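Rakville swap shop reopens in bigger hall

The Rakville swap shop opens again on Tuesday after moving from Clenby Road to the old print works, where it has 60 shelves for toys, tools and kitchen goods.
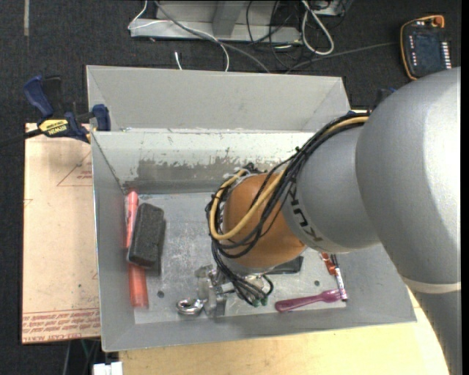 Entry is free and members may take up to nine items a visit. Organiser Malsha Amarasinghe said donations should be clean and in working order. Larger goods can be left at the side door until 18 February. Scuffs and paint marks, like those on the inside of the grey metal bin, are no bar to a donation, but rust is. Electrical goods will be tested by Sajib Jayasinghe before they go out.

The shop passed on 800 items last year. Doors open at 10am.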